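Folding notebook, Flemport

7 January 2018

Back at the dark shirts. I said in October I'd sort out a proper way of folding the long-sleeved ones and then of course I did the tea towels and the pillowcases and anything else that's a rectangle, so here we are. The short-sleeved page is further back and I'm happy with that one, don't change it please.

What I'm after is a fold that ends up 40 cm long, fits the shallow drawer as well as the Patard boxes, and doesn't leave a crease down the front that you notice the second somebody puts the shirt on. Also one I can do without thinking, at the end of the day, on a bed. I know the cutting table is the right height and the bed is the wrong height. The cutting table has had the quilt on it for ages and it's staying there until the binding's done.

Good thing about the bed: dark cloth on the pale blue sheet is a treat to work with. On the old charcoal blanket I was forever losing the edge of a navy shirt and folding a bit of blanket in with it. With the blue under it you can see straight away if the side has gone wonky. Bad thing about the bed: it gives. You press a fold flat and the mattress goes down with your hand and the fold comes back up to meet you. Haven't solved that. Tried a tray underneath, hated it.

Order I've been using up to now, written down so I can argue with it later:

Shake it out, lay it down, get the long side edge straight first and leave everything else messy. Bring the sleeve over. Smooth from the shoulder toward the cuff. Other side. Then up from the hem.

It's the sleeve step that's the trouble, every time.

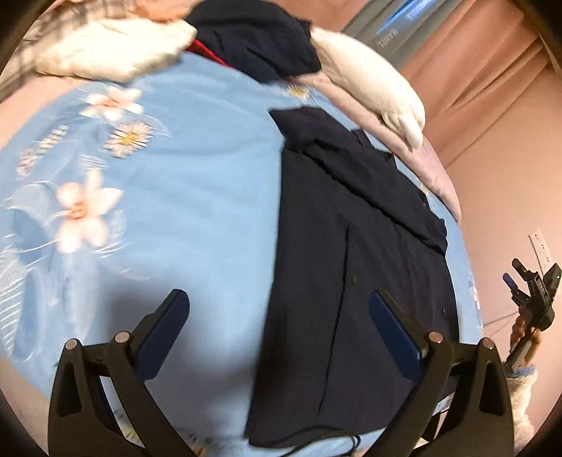 Matei

So, sleeve across the top on the diagonal. I like the diagonal for getting the arm out of the way of the body in one go, and it keeps the lower half clean for when you bring the hem up. But look how it ruches! All that bunching along the sleeve is what turns into a lump later, and the lump sits right under the top fold where it does the most harm. If I'd pulled it out longer before laying it over I'd have had a flat band of cloth and none of those ridges. I think I'm carrying the sleeve by the middle when I should have hold of it nearer the end, and then the middle bunches up under its own weight.

Things to try on that:

Sleeve straight across, then doubled back down along the side. More steps but each one is flat. This is how the Harnora booklet draws it, though the Harnora booklet also draws a shirt that seems to be made of cardboard.

Sleeve down the length of the body first, with no diagonal at all. Makes a long skinny shape. Might be too thick on one side, in which case alternate the sides when stacking so the pile doesn't lean.

Keep the diagonal but smooth the sleeve twice, once before it goes over and once after. Lazy option, my favourite.

Then the hem. A curved hem is a pest to fold against, you want a straight line to work to and it hasn't got one. I've been bringing it up by eye so the lowest part of the curve lands on an imaginary line about where the second-last button would be, and the bits that don't reach get tucked. It looks fine from the top. From underneath it looks like I lost interest. A better idea might be to make the first fold quite small, only deep enough to swallow the curve, so you've made yourself a straight edge, and after that fold to the straight edge as normal. Costs a little thickness. I'd take that.

Buttons: close the top one and one in the middle, leave the rest. I used to do all of them up and it took forever and made no difference that I could see once the thing was in a drawer. With the top one open the collar slides about and the whole front opening wanders off to one side. Dark buttons on dark cloth are easier to find with a thumb than by looking, especially in the evening under that lamp.

Oh, and clear the bed first. Cords, tape measures, chargers, whatever's lying about. I folded a tape measure into a shirt before Christmas and spent most of a day looking for it.

Went through the pile again after lunch with the straight-across version. Slower, and I kept forgetting which way the cuff was meant to point (toward the hem! write it on the wall!), but the ridges are much less of a bother. Soft cloth wants less smoothing than I give it. If you keep stroking at it you push the slack along ahead of your hand and it has to go somewhere, and it goes to the armhole. One pass with the flat of the hand, stop, move on.

Also the pick-up matters more than I'd been giving it credit for. If you start from a heap, whichever bit you grab decides how the rest hangs, and on something this dark you can't tell a hem from a cuff until it's up in the air anyway. 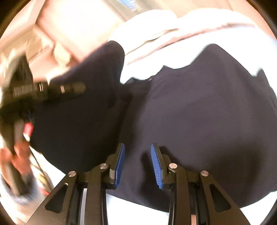 Pencilled in the margin when I came back to the page: find the collar first, always the collar, lift by the shoulders and let the rest drop. You waste more time untangling than you do folding. And turn the sleeves right side out before it goes anywhere near the pile, please, I'm tired of doing yours.

Fair. I do leave sleeves inside out. I tried it the collar way on the next few and it does come up cleaner, although with the really limp ones the fronts still swing and wrap round each other and you have to lay it down and peel them apart. Easier if the middle button's already done up, so that's another vote for the middle button.

New order, then, for the long-sleeved dark ones:

Bed clear. Sleeves right side out.
Collar, shoulders, lift, let it hang.
Top button and middle button.
Lay face down, straighten one long side against the sheet.
Sleeve straight across, doubled back, cuff toward the hem. One smooth.
Same again on the other side.
Small fold at the hem to get rid of the curve.
Up in two, turn over.

Mine are coming out at 36 cm or so with the extra hem fold, which is shorter than I wanted but the drawer won't mind. The Patard boxes will have a gap at the end. Could fill it with socks.

Still to do: the flannel ones, which are a different animal, and try the whole thing on the cutting table once the quilt's off it. If anybody wants to finish that binding I won't stop them.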